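Softener settings, second pass

2020-05-22

The water softener in the basement has been on its factory schedule since we moved in. It regenerates on a timer whether or not any water has been used, and it goes through more salt than two people should need. I switched it to metered mode in October and have been reading the counter ever since. The counter now stands at 3,145 gallons since the last time I changed the capacity setting, which is enough to work with.

The unit is a Drellmont with a single resin tank. The manual gives a capacity figure in grains and tells you to divide by your hardness. It does not say that the capacity figure assumes the largest salt dose. At a smaller dose the resin recovers less of its capacity per cycle, but you get more softening per pound of salt. The old default was the large dose on a short timer, so most cycles were flushing resin that still had plenty left in it.

My current setting is a reserve of 60 gallons and a smaller dose. Laundry is where I notice a bad setting first. Hardness reacts with soap, leaves a film on cotton, and makes dark and red fabric look dull long before the kettle shows scale.
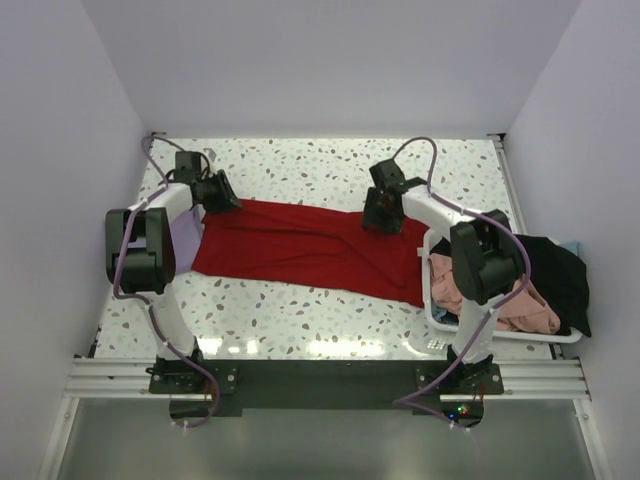 Kuo-hua Lu wrote in after the first post that a fixed reserve is the wrong approach anyway, and that the valve should work it out from the average daily use. I agree in principle. The Drellmont valve has no such function, and the Favlow replacement head that does have it costs more than several years of salt. If the current head fails I will look at it again.

Test method, for anyone repeating this. I use drop-count titration, not strips. Strips are fine for telling hard from soft and useless for anything between. Run the cold tap for a minute, rinse the vial twice, fill to the line, add the buffer, then the indicator, then count drops until the color stays blue. Take the sample late in the cycle. A reading right after regeneration tells you only that the valve moved.
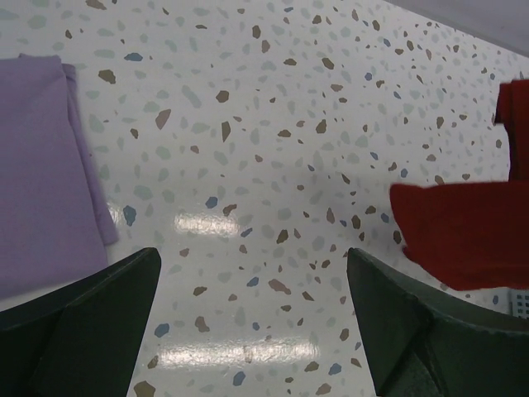

Glossy terrazzo pattern, white with brown, sage and dusty blue flecks.

Detergent needs adjusting at the same time. The dosing table on most boxes assumes hard water, and in soft water the same amount leaves residue that two rinses will not clear. I cut the dose in half and then went back up a little for towels. Leen Kassab asked whether the fabric softener could go as well. I stopped using it and found no difference on anything except fleece.

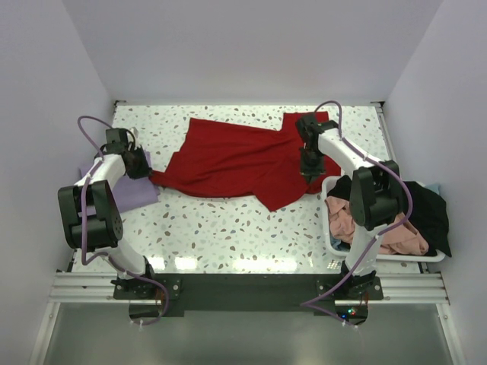

Deep red garment with long creases across the middle.

Remaining problem: the brine tank. The salt had bridged – a hard crust with a hollow under it – and the float was reading correctly the whole time. I broke it up with a broom handle and refilled to well below the old level. The next reading goes in the log when the counter has moved another 2,000 gallons. I also need to order more indicator.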